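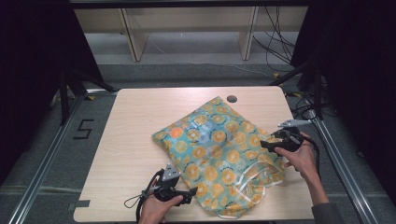 A plastic bag printed with citrus slices on a tabletop.

3/23/25
By a Medina resident

My town is about to vote again on whether stores should be allowed to hand out thin plastic bags, and I am going to vote for the fee instead of the ban. I voted for the ban last time. I have changed my mind, and I think the reasons are worth putting down, since most of what gets printed on the subject comes from people who have held the same view for years.

The ban would stop any store in Medina from giving a customer a thin plastic bag at the register. The fee would let stores go on giving them out at ten cents each, with the dime shown on the receipt. Both measures leave produce bags alone. Both leave alone the bags that food comes in, which fill most of my own trash can.

When the first ban failed, the two big grocery stores switched to thicker bags anyway. They called them reusable. A thick bag uses several times the plastic of a thin one, and it has to be carried back to the store several times before it comes out ahead. I have one drawer and half a closet shelf of these. I take perhaps four of them shopping. The rest sit there, and every so often I throw out a handful because the handles have torn or something leaked in them. If my neighbors do the same, and from what I see on trash day they do, then the town got heavier bags and not many fewer of them.

A ban written like the one on the ballot would make that permanent. It defines a banned bag by its thickness. Anything over the line is legal and can be given away free. A store that wants to keep customers happy will stock whatever is just over the line, and I don't blame it.

The fee has no thickness in it. Any carryout bag costs a dime, whether it is thin, thick or paper. That seems to me the main point in its favor. It doesn't ask the town to decide which material is good this year. It asks each shopper, at each purchase, whether the bag is worth ten cents. For a gallon of milk with a handle on it, most people will say no. For a cart of groceries in the rain, they will say yes and pay forty cents.

I work part of the year at Hukwood Hardware, and we tried this on our own last August. The owner put a small sign at both registers and charged a dime. In the month before, we had gone through 3000 bags. In August we used 1004. The store was just as busy. People bought paint, picked up the can by its wire handle and walked out. People bought a box of screws and put it in a coat pocket or a purse. I had been putting boxes of screws into bags for years without asking, and hardly anyone had wanted it.

Some customers complained. One man left a rake on the counter over it, and he didn't even need a bag for the rake. Most of the complaints came in the first week. By the end of the month the question "Do you want a bag?" got a quick answer and the line moved at its usual speed.

There are fair objections to the fee. The strongest is that a dime means more to some households than to others. I take that seriously, and the measure on the ballot does too. Anyone paying with food assistance is exempt. I would have gone further and had the town hand out a couple of sturdy cloth bags to any home that asked. That could still be done. The budget note attached to the measure sets aside money for 200 households, and I would like to see that number raised.

Another objection is that the store keeps the dime. People hate this. I did as well until I thought about where the money would go otherwise. If the town collects it, the town has to audit it, and small shops have to fill out one more form every quarter. The Kuradley Road shops are mostly run by one or two people. I would prefer they keep the dimes and skip the form.

A third objection is that people use these bags again, for wet shoes, for cat litter, for the small trash can in the bathroom. That is true in my house. A ban makes those people go out and buy a roll of small trash bags, and those are plastic too. Under the fee they can still get one at the register when they need it.

The people behind the ban say a fee is weak because it leaves the choice with the shopper. I would answer that the ban leaves the choice with the store, and we have already seen what the stores chose. The ban also has no way of telling whether it is working. A fee leaves a record on every receipt, and the measure requires a yearly total from the larger stores.

The last vote drew 2117 ballots and was decided by a small margin. I expect this one to be close as well, and some of my friends plan to vote for both measures to be safe. Read the last paragraph of the sample ballot before you do that. If both pass, the one with more votes takes effect and the other is dropped. A yes on both is a vote that cancels itself, so pick one. I am picking the fee.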